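Sofa clearing with a hired arm: tips from the Drarlow trial

December 9, 2019

Had the Clundine tidy-up service on a 30 day trial. You get the arm, the Goel planning software and a phone line that mostly gets answered. Notes below, quick, more when I get time.

1. Get the base level first
Put it on something squat and heavy, hard up by the sofa. Check with a spirit level. If it rocks at all the grip goes wide and you'll be re-doing the setup all evening.

2. Run it in the simulator before the real sofa
Goel lets you lay out the seat on screen and try a job there. Free with the trial. Do it, saves a lot of swearing. Put in awkward shapes, not just boxes. Flat things and round things want diffrent settings.

Dark leather, dark handle, the fingers either side of it:
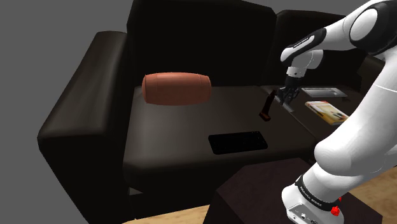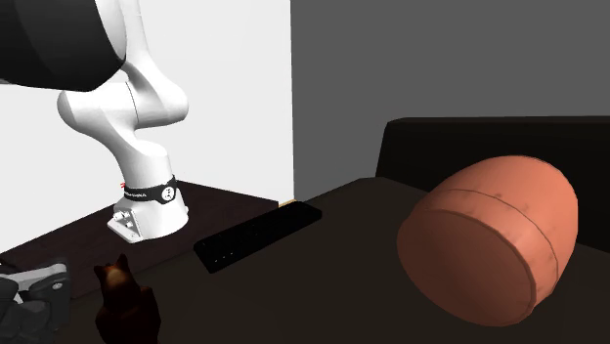 3. Round stuff last
Anything barrel shaped can roll. Clear the flat bits first so theres room, then go in slow from above.

4. Black on dark brown
Phones, remotes, keyboards. Turn a lamp on. Or lay a pale throw over the seat, worked better for me than any of the settings. Wash the throw in July like everybody else.

5. Error codes
1541 = can't reach, shift the base nearer.
1547 = lost its grip. Wipe the fingers with a damp cloth, dry, try again.
Rest are in the booklet, page order makes no sense.

6. Leather
Keep the fingers well up off the seat. Hotis do soft tips that push on, get them. Bit of leather balm if it does mark.

Worth it? For a big sofa and bad knees, yes. Otherwise wait for the price to drop. Trial ends itself, but ring them anyway to book the collection.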